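Boswood opens its upstairs-downstairs workroom at Ojala in January

I've been writing bits and pieces for Boswood for a while now, but this is the first time I've been handed a press release and told to just say it how I'd say it to a friend. So - we're opening the doors at Ojala in January, and I'm very pleased about it!

The short version: it's one big, bright room with a white vaulted ceiling, a mezzanine with a black metal railing, and a large window that does most of the lighting for us on a decent morning. Lempi Miettinen drew up the layout, and she was firm from day one that the middle of the floor should be left for people to walk about and talk to each other. Storage goes to the sides and up the walls. We argued over that for weeks (I wanted more shelves, I always want more shelves) and she won.

What I keep coming back to, though, is the cup holder. It's a round dark grey recess set into a curved light grey surface, and it flares out into soft lobes around the edge. A plain white cup drops in and stays nicely low. Niilo Peltonen went through 13 versions of that shape before he was happy, and I must have had tea out of most of them.

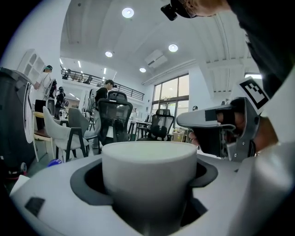
What you'll find when you visit

The room is open to anyone who works with their hands or their laptop and wants company while doing it. You can take a place for a morning or come in regularly, and regulars get a shelf of their own. Doors open at 8 am. There's air conditioning for the summer, which the old place never had, and I won't miss the desk fans one bit.

Joni Hämäläinen will be on hand to show new people round and find them a spot. Dumisani Rampersad is running the evening sessions, 7 of them to begin with, starting with a basic repair night - bring a lamp or a wobbly chair and see what can be done.

"I wanted a room where you can put your cup down without looking for somewhere to put it," says Niilo. He has said this to me many times.

Places for January can be booked at the Ojala front desk from the start of the month. Press visits are welcome too; ask for Esko Hyvönen, who'll put the kettle on.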